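**Drimo releases wrist-camera gripper kit for tableware handling**

LLEWELLYN, May 18, 2022 - Drimo today opened orders for the Rukis kit, a two-finger gripper and wrist camera package for picking up plates, saucers and other low, flat items from a tabletop. The kit fits existing light-duty robot arms and ships with a mounting plate, cabling, control software and three sets of replacement fingers.

Flat dishes are hard to grip because the rim sits close to the table and leaves little room for a finger to pass under it. The Rukis fingers are tapered for this purpose. The camera is mounted at the wrist, so the fingertips and the target stay in view during the approach.

The software does not need a 3D model of each item. An operator records a set of guided picks, and the system uses them to plan its own. In bench trials at Drimo, the kit completed 1742 picks on 408 dishes of mixed size, color and finish. Glossy dark glazes, which reflect overhead lighting, needed nearly twice as many guided picks as matte ones.

"Users can change a finger set in five minutes with one hex key," said Hiyori Furukawa, product lead for Rukis. "The tips are a wear part. We priced them that way."

The kit is sold direct and through Dredberg, which also handles repairs and spare parts. Units ordered now ship from stock. A version with a wider jaw opening, for serving plates and shallow bowls, is planned for December - existing owners will be able to buy the wider jaw as a separate part.

Data sheets and mounting drawings are available from Drimo on request.
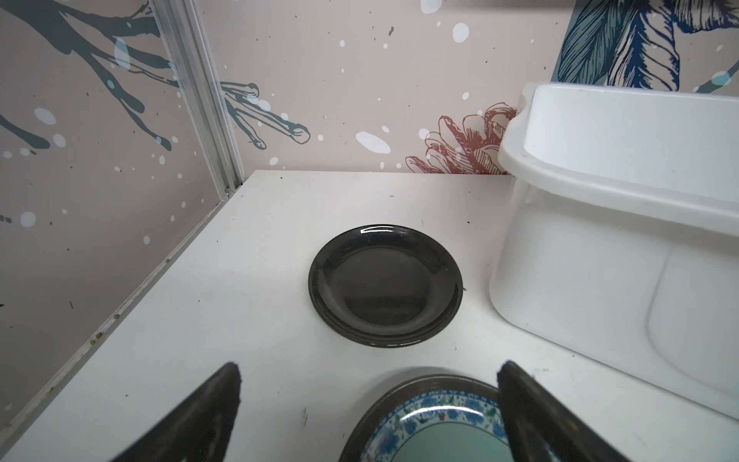
*Wrist camera view from the Rukis kit, with a patterned plate between the gripper fingers and a dark, glossy saucer behind it. Photo: Drimo*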